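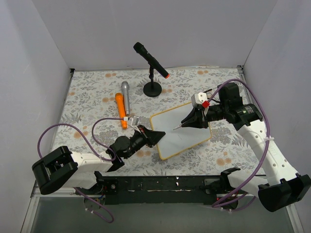 Should grown-ups still write by hand? I think they should, every day if they can, even if it's only a grocery list.

I started again in March with a cheap notebook and a goal of 100 words before breakfast. My handwriting was awful! The letters leaned all over the place and my thumb ached, and I loved it anyway. Typing lets me run ahead of myself – a pen makes me hang around long enough to find out what I mean.

My neighbor Ketill Blöndal mails letters from Surkbridge to his sister in Fallanport, up to 20 a year, and she keeps every one in a bread tin. He let me read a few. They're mostly weather and soup, and you can tell where he got excited because the lines start climbing up the page. No font does that for you.

So buy a pen you like and write to someone. Mine goes to my cousin Ela tonight, four pages, both sides, with a terrible drawing of her dog.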